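Looking After Things: Household Objects and Their Upkeep
Handout 4: Housings, handles and the bits in between

Last time we got as far as the hinge, and most of you survived. Before the next session, please read the Kozan notes on fasteners up to the part where the author loses his temper with rivets. You can stop there. He doesn't recover.

4.1 What a housing is for

A housing is the outside of a thing. It keeps fingers away from the inside of the thing, and it keeps the inside from looking like what it is, usually a motor and some fluff. In cheap goods the two halves are moulded to snap together once, at the factory, and never again. In better goods there are screws. If you find a screw, be grateful and write down where it came from. A Cirner hand blender has three lengths of screw in one body, and putting a long one in a short hole is how I came to own two Cirner hand blenders.

Curved housings are stiffer than flat ones for the same thickness of plastic. They're also harder to put down on a bench without their rolling off it. Use a folded towel. Ridges and ribs add stiffness too, and hold dirt very well, so have an old toothbrush ready.

4.2 Dark plastic

You'll notice that a great many household objects are dark grey. The catalogues call this graphite, anthracite, slate or, in the case of Kavex, "midnight stone". It hides scuffs and shows dust. For cleaning, a damp cloth and a drop of washing-up liquid will do nearly everything. Don't use a scouring pad on a matt surface unless you want a shiny patch for the rest of the object's life.
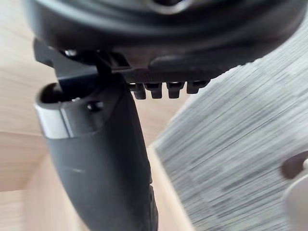 4.3 Handles

Handles get less thought than they deserve, mostly from people who have never had to hold the product for longer than a sales demonstration. Three questions to ask of any handle:

Where does the weight sit when you pick it up?
Can you hold it with wet hands?
What happens to it if you drop the thing?

The usual answer to the last one is that the handle stays in your hand and the rest carries on. A joint between handle and body takes all the load, and a crack there seldom improves with glue. Check it under a good lamp, flexing it gently. If it creaks, stop flexing it.

Textured grips want the toothbrush again. Soft coatings that have gone sticky are a separate misery and get their own handout (Handout 7, bring gloves).

4.4 Small projections

Teeth, tabs, lugs, pips. Manufacturers use these words as the mood takes them, so in your notes pick one and stick to it. Before you snap off a projection on the grounds that it doesn't seem to do anything, try to find what it meets. The Arnix manual lists none of its tabs and then charges for a new casing when one goes missing.

Coursework

Choose one object at home with a housing and a handle. Unplug it. Write 400 words on how its parts are joined and how you would clean it, with a sketch. Drawings are marked for labels, not beauty. Anything over 2000 words will be admired from a distance and returned unread.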